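Consumer Claims and Everyday Evidence
Handout 4: Reading a label without being led by it
Instructor: Samah Shawky

14 shares | 3 comments

Last week's reading left some of you with the impression that labels are full of lies. They mostly aren't. Outright false statements on food packages are risky for a company and fairly easy to catch. What we are going to look at is the larger group of statements that are true, or true enough, and still leave a shopper believing something the package never said.

1. Words with no fixed meaning

Start with "simple," "wholesome," "kitchen-style," "crafted" and "real." Ask what would have to change about the product before the word became false. If you can't think of anything, the word is carrying mood and no information. I would put "artisan" in this group too, though a student argued with me over it for most of an hour last February and I didn't entirely win.

"Natural" is harder. Rules differ from country to country and from one kind of food to another, and shoppers tend to hear more in it than any rule requires. When you see it in your homework samples, write down what you took it to mean before you look anything up. Your first guess is the data.

2. The missing comparison

"Less sugar." Than what? Sometimes the small print says, and the answer is the same company's older recipe. Sometimes it's a made-up average of "leading brands." Take the Mac Mathúna oat bar we used in class. The wrapper said 23 percent less sugar, and the footnote compared it with the firm's own chocolate-dipped bar. The arithmetic was fine. The comparison was chosen by the people selling the bar, and that is the part to be suspicious of.

Watch for the same move with "more." A cereal with more fiber than white bread hasn't cleared much of a hurdle.

3. Serving size

Serving sizes are supposed to reflect what people eat at one sitting. In practice they give the printer a smaller number for the front. Before you compare two products, put both on the same footing: per 100 grams works, and so does the whole package if it's the kind a person finishes in one go. Do the sum yourself. Several of you copied the per-serving figures straight into the table on the last assignment and then drew conclusions from them. Those conclusions were about serving sizes.

Daily percentages have a similar problem. They're usually worked out against a diet of 2,000 calories, a round figure picked for convenience. It's a fair yardstick for comparing two boxes. It says very little about you.

4. Surveys on packages

The Trerkatley crackers handout (the green sheet) quotes a survey of 3,324 shoppers, most of whom "preferred the taste." People see a number that size and stop asking questions. Keep asking. Preferred it to what? Were they handed a coupon first? Who was asked and who hung up? A big sample cuts down on random error – it does nothing for a bad question.

I wrote to Istholm, the firm that ran the survey, and asked for the wording. I got a polite reply and no wording. Draw your own conclusions, but don't write in your paper that the survey was rigged. We don't know that.

5. Naming one ingredient

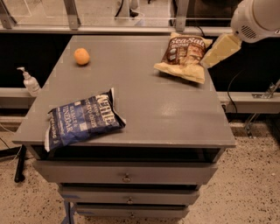
Putting a single ingredient in the product name pulls attention toward it. "Sea salt" is a good case. The phrase tells you where the salt is said to come from. It doesn't tell you how much there is, and by weight it is sodium chloride for the most part, same as the ordinary kind. Coarse grains may taste different on the tongue. That's a matter of texture, and a fair reason to buy something. Health is another claim, and the package usually leaves you to make it on your own.

The same goes for honey, olive oil and ancient grains. Find the named ingredient in the list and see how far down it sits. Ingredients are generally listed by weight, so anything that comes after the salt is there in small amounts.

One objection came up in discussion: surely shoppers know all this already? Some do. I'm not convinced that knowing it at a desk helps much in a store with a child pulling on your sleeve, and the Odau reading, which claims that one short lesson changes buying habits, followed people for far too short a time to show it. Read the methods section before you quote the abstract.

For next class

Bring one empty package from home. Underline every claim on the front in one color and every claim that could be checked in another. Leave the back panel alone for now. One page of notes, typed, and please don't use a product we've already covered.

2 comments | Share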